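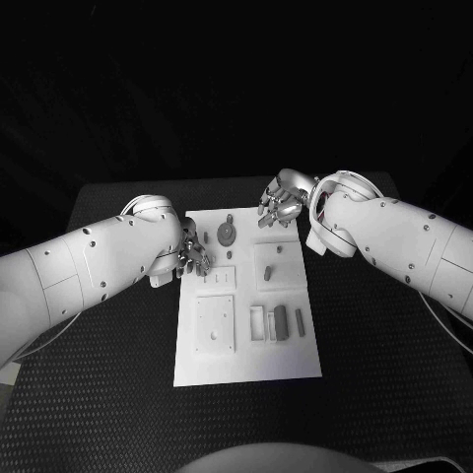
1/ Fecho da série sobre o coupé com o 2.0 turbo. Quem chegou agora: motor de série com 200 cv, caixa manual, uso diário e uns quantos track days por ano. Faltava tratar da pressão de sobrealimentação e da temperatura de admissão.

2/ Ponto de partida: turbo de origem, intercooler de origem, linha de escape Granberg já montada desde a primavera. O catalisador ficou. A centralina levava um mapa conservador que nunca me convenceu acima das 5000 rpm.

3/ O problema estava nos registos. À terceira puxada seguida, a temperatura no coletor subia e a centralina retirava avanço. Com a mesma pressão pedida, o carro andava menos. O mapa anterior disfarçava isto com mistura rica.

4/ Solução: intercooler frontal Zwahlen, núcleo de barra e placa. Obriga a cortar a grelha inferior do para-choques e a deslocar a buzina. As abraçadeiras do kit não prestam, usei umas de parafuso em T.

5/ Tubagem de admissão e de pressão em alumínio, uniões de silicone Buleck. Atenção à união do lado frio: vem comprida e encosta ao suporte do radiador. Cortei 18 mm e ficou com folga suficiente para o movimento do motor.

6/ Antes de tocar no mapa, teste de estanquidade. Tampão na entrada do turbo, ar comprimido a 20 psi, água com detergente em todas as uniões. Havia uma fuga na válvula de descarga – vedante ressequido. Substituído.

7/ Wastegate: atuador Lukex com mola mais rígida. A pré-carga faz-se com bomba manual e manómetro, no carro, com a haste desligada. Quem ajusta a olho acaba com pressão a mais em baixa ou com picos nas mudanças.

8/ Velas um grau térmico mais frias, folga fechada. Com a folga de fábrica tinha falhas de ignição em quarta, carga total. Bobinas de origem mantidas, sem queixas até ver.

9/ Mapa novo feito em estrada fechada e afinado em banco. Pressão estável até às 6000 rpm e a descer progressivamente a partir daí. O turbo é pequeno e não vale a pena insistir na parte alta, só aquece o ar.

10/ Correção de detonação praticamente nula com gasolina 98. Com 95 o mapa aguenta, mas retira avanço logo na segunda puxada. Não recomendo.

11/ Custo das peças, sem mão de obra nem banco: 2,121 mil euros. O intercooler leva a maior fatia. A mão de obra foi minha, exceto um ponto de soldadura no suporte inferior.

12/ Em condução normal, a diferença nota-se pouco. A resposta em baixa ficou ligeiramente mais lenta, efeito do volume extra da tubagem. Em pista a entrega repete-se volta após volta, que era o objetivo.

13/ Perguntaram pela embraiagem: é a de origem e já patina em quinta a subir, com binário máximo. Disco reforçado e volante bimassa novo encomendados. Não vou para volante monomassa num carro de uso diário.

14/ Perguntaram também pela válvula de descarga atmosférica. Não. O caudalímetro está a montante, o ar já foi contado, e a mistura enriquece a cada mudança. A recirculação fica.

15/ Próximo passo: radiador de óleo com termóstato, antes do track day de novembro. Os registos da última sessão mostram o óleo a subir mais depressa do que a água. Publico os gráficos quando tiver os dois conjuntos de dados.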